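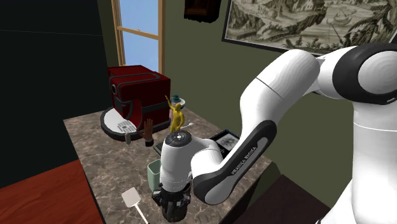
Simulação da bancada de cozinha, com o braço da Franka Emika e a garra preta de dois dedos.

Novembro
Por Emília Vlček

Ata da reunião de segunda-feira, comparação de garras e controladores

Presentes: Shona Mahuika, Cameron Hinds, Corey Rewi e eu, que fiquei com a ata outra vez (já vai sendo tradição!). O Vaughan Bright entrou por chamada, já a meio do primeiro ponto, e pediu que lhe repetíssemos tudo.

1. Ata anterior
Aprovada com uma correção: o controlador que ficou em segundo lugar foi o da Granditz, eu tinha trocado os nomes. Peço desculpa ao Cameron, que já andava a responder a e-mails por causa disso.

2. Garras na simulação
A Shona apresentou os resultados na cena da cozinha, a que tem a bancada de mármore e a máquina de café vermelha. Correu 2.000 tentativas por garra, com os mesmos objetos e as mesmas posições iniciais para a garra de dois dedos que temos usado e para a candidata da Wellent. Nos objetos pequenos e direitos, tipo o recipiente verde-menta, as duas portam-se praticamente da mesma maneira. A conversa aqueceu foi com a espátula branca, que está deitada na bancada: a Wellent consegue entrar por baixo da pá com mais frequência, mas depois roda o cabo e perde-a no caminho. A Shona acha que é do modelo de atrito, eu acho que é da geometria da ponta, e ficámos nisto uns bons minutos até o Corey nos mandar seguir.

O boneco amarelo de braço levantado continua a ser o pesadelo do planeador. Se a preensão vem de cima, o braço do boneco estorva; se vem de lado, está ali logo o vaso por trás. O Vaughan quer mantê-lo na cena exatamente por isso, e eu concordo (embora tenha passado a tarde de sexta a insultá-lo). A mão de manequim fica também, mas só como obstáculo, não conta para a taxa de sucesso.

Decidido: repetir a comparação com dois valores de atrito e deixar a espátula numa tabela à parte.

3. Controladores
O Cameron comparou o controlador de impedância da Hokosness com o nosso, o de posição, na aproximação rente à bancada. O da Hokosness é mais macio no contacto e toda a gente gostou das curvas de força, mas demora cerca de 30 milissegundos a mais a reagir quando o alvo muda. Perguntei se isso se nota numa tarefa de pegar e pousar e a resposta foi "depende", o que me deixou na mesma. O Corey lembrou que o nosso oscila quando o punho está virado a direito para baixo com a garra muito próxima do tampo, e que isso já vem do verão.

Fica combinado que o Cameron corre 600 episódios com cada um, só na zona da frente da bancada, e traz os vídeos dos falhanços. Por favor, desta vez com nomes de ficheiro que se percebam!

4. Câmaras
Ponto curto. O Vaughan propôs acrescentar uma câmara no punho, porque na vista geral o antebraço tapa parte do que está em cima da bancada. A Shona não se opõe mas avisa que o render fica mais lento. Experimentamos numa máquina só e depois logo se vê.

5. Passagem para o braço real
A Pomare ainda não confirmou a data de entrega dos dedos de substituição. O Corey volta a telefonar. Até lá não vale a pena montar nada no laboratório, e o Vaughan pediu que ficasse escrito que ele preferia não esperar. Fica escrito.

Tarefas
Shona: nova ronda com as garras, dois valores de atrito.
Cameron: episódios dos controladores e vídeos.
Corey: Pomare.
Vaughan: câmara no punho, versão de teste.
Eu: arrumar a folha de resultados e juntar a tabela da espátula.

Próxima reunião na segunda-feira à mesma hora, na sala pequena.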